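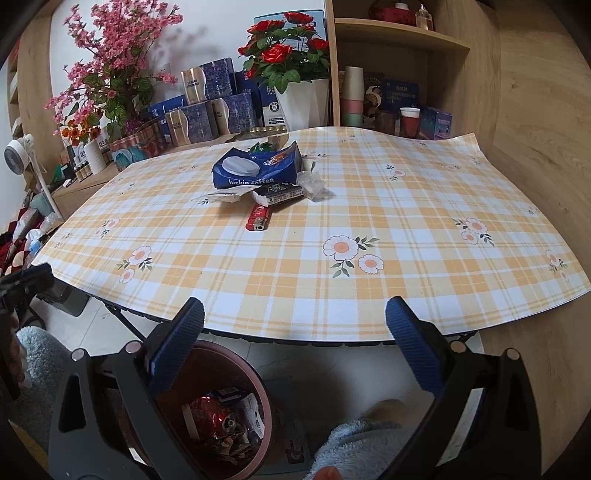
Chapter 9
Perception Before Planning

I wrote my first table-clearing planner on a Sunday, and I was very pleased with it for as long as it took to load a real recording. In simulation I'd given it 40 tidy boxes on a gray plane. Every box had six flat faces and a known center, and the planner picked them off one after another like a champ. Then I fed it a tablecloth with flowers on it, and it asked to pick up the flowers!

So this chapter is about the software that sits between the camera and the planner, and why I now spend most of my week there. You've already met Gernavel in Chapter 7, where we used it to time-stamp and line up our recordings. We'll keep using it, and we'll add Dekker, the small segmentation library that comes with the course files. Dekker takes a wrist view and hands back a list of regions, each with an outline, a guess at depth and a confidence score. What you do with that list is up to you (and that's where the fun starts).

Try this before you read on. Look at the next view and decide how many separate things a gripper could take hold of. Is the wrapper one thing with the box, or its own thing? What about whatever is inside the box? Write your answer down – we'll compare it with Dekker's in Section 9.2.

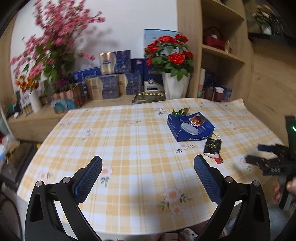 Figure 9.1. Wrist view of a table with an open paper box, a crumpled wrapper and a small tissue pack on a printed cloth.

My own answer changed twice while I was labeling, and the first version of Dekker gave me a region for nearly every printed blossom. The pattern has strong edges and the wrapper has messy ones, so an edge-based method trusts the wrong one. Raising the confidence cutoff helps with the blossoms and then quietly drops small items too, as you'll see when you run Exercise 9.1 on the Surier set.

You'll need the 500 labeled views in the Surier folder and a working install from Chapter 8. Start with the cutoff at its default setting, and save your region lists, as Section 9.3 reads them back in.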